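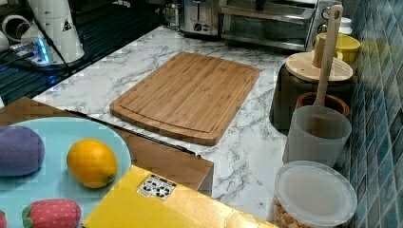
Shared kitchen at Flaturside reopens with new worktop layout

The shared kitchen on the ground floor of Flaturside has returned to full use following a period of reorganisation. Residents, course participants and visiting groups may now book the room through the front desk in the usual way, and the temporary arrangement under which hot drinks were served from the corridor has come to an end.

The work was overseen by Mulugeta Tesfamariam, Facilities Manager, and was confined to the layout of the counter, the storage of everyday items and the sorting of equipment that had gathered in the cupboards over several years. The marble-patterned worktop and the tiled walls have been kept. No plumbing or electrical alterations were required, and the position of the sockets is unchanged.

The principal change concerns the middle of the counter. Under the previous arrangement, jars, trays and small appliances were distributed along its whole length, and users who wished to prepare food had first to move them. The central section is now reserved for preparation, with a bamboo cutting board provided as the standard work surface. The board has a juice groove along its edge and is intended for fruit, vegetables and bread. Groups who need to prepare raw meat or fish should ask at the front desk for a separate board, which will be issued and collected on the same day.

"People come into this room for an hour at most," said Mr Tesfamariam. "We wanted them to spend that hour cooking and eating. Most of the comments we received over the past year were about where to put things down, and we have tried to answer those first."
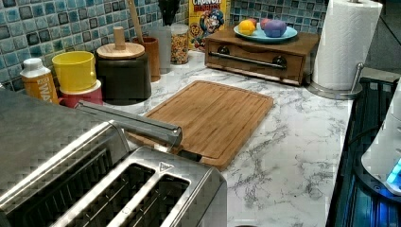

Dry goods and utensils are now kept against the wall, within reach of the person working at the board. Lidded containers are preferred for all food left on the counter. Users who bring their own ingredients are welcome to store them in the wall cupboards, provided that each item carries a name and the month in which it was opened. Unlabelled items will be removed at the end of each month.

The appliances have been brought together so that the toaster and toaster oven can be supervised by one person. Crumb trays should be emptied after every booking. The toaster oven may be used by adults and by young people over the age of 12 who are accompanied by a member of staff. It must be switched off at the wall before the room is left, and nothing is to be placed on top of it while it is cooling.

As part of the same exercise, the contents of the cupboards were examined and 72 items were withdrawn. The greater part consisted of odd lids, chipped mugs and duplicate utensils. Items in sound condition have been passed to Plamura, the household reuse shop in Szűcs, where they will be offered for sale with the remainder of the shop's stock. Anyone who believes that a personal belonging has been included by mistake should contact the front desk before the end of September. A description of the item will be needed, and it would be helpful to know in which cupboard it was last kept.

Arrangements for booking

The kitchen may be reserved in sessions of up to 3 hours, including the time needed for washing up and putting away. Morning sessions begin at 9am. Groups are asked to name one person who will be responsible for the room and who will sign the sheet beside the door on arrival and on departure. A maximum of 4 people should work at the counter at any one time; larger parties may use the adjoining dining room for tasks that do not require a worktop.

Cleaning materials are kept beneath the sink and are replaced by the building. Tea towels are laundered by Hustley under the existing contract and should be left in the bag provided, not hung over the cupboard doors. Boards and wooden spoons are to be washed by hand and stood upright to dry. They should not be left to soak, and they should not be placed in the dishwasher, where several have split in the past.

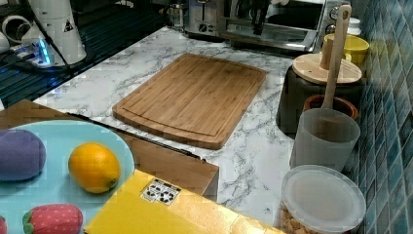
Family food sessions

The reopening also allows the family food sessions to resume. These are intended for children of pre-school age and their parents or carers, and they make use of both real and toy food. Children are invited to handle a plush aubergine or strawberry, to name it, and to decide with an adult how such a thing might be washed, cut or served. The soft pieces on the light blue plate belong to this activity and should be returned to the activity cupboard after use. They are not suitable for the sink and are cleaned separately.

A course of 4 sessions is planned, each dealing with a different part of a simple meal. Places are free of charge but must be reserved, and preference will be given to families who were unable to complete the previous course. Children must remain with their parent or carer throughout.

Parents and carers are reminded to inform the session leader of any food allergy at the time of booking. Nuts and other common allergens may be present in the kitchen at other times of the day, and the building is unable to guarantee that any surface is free from traces of them. Families for whom this presents a difficulty are encouraged to speak to the front desk, where an alternative room can be discussed.
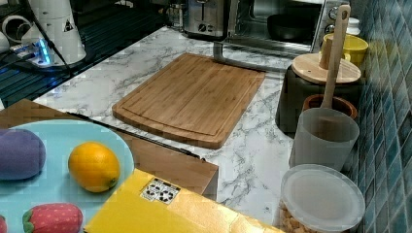
Page last changed: September

Knives must be kept beyond the reach of children during family sessions, and the session leader will check the counter before families are admitted. Outside those sessions, knives are to be washed, dried and returned to the drawer as soon as the work is finished. Damaged or blunt knives should be handed in at the front desk and should not be put back with the others.

The new layout will be reviewed after its first full term of use. Comments may be left in writing at the front desk or given in person to Mr Tesfamariam, who will be available in the dining room at 10am on the first working day of each month. Suggestions concerning the height of the shelves and the lighting over the counter have already been received and will be considered at that stage. Requests for further equipment should state the use to which it would be put and where it might be stored.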